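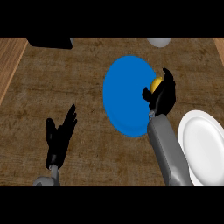 Rebecca Marchetti came back to Leckie for the house sale and stayed in the kitchen most of the morning. The agent, Ghislain Perron, had told her the buyers wanted it empty by noon. She had sold the chairs already. The table was harder. It was dark brown wood, worn and uneven, with lighter tan patches and darker smudges all over the top, and the man from the shop in Javomdale had looked at it and offered her nothing.

"He said the piano was worth 2,000," Perron said. "That's something."

"My aunt never played it."

"Then it's in good shape."

She put her hand on one of the tan patches. Aunt Cinzia used to roll out dough at that end and do her bills at the other. She had fed 7 children there one winter when the Negris' roof came down, and complained about it until spring.

A truck pulled up outside. Evaristo Negri got out, older and much heavier than she remembered, and stood in the doorway with his cap on.

"I heard you had a table," he said.

"It's in bad condition."

"I know what condition it's in. I ate at it from December to March."

Perron checked his watch. Rebecca took one end and Evaristo took the other. It would not go through the door flat, so they set it down again and turned it on its side - legs first, the way it must have come in.

21 comments
Share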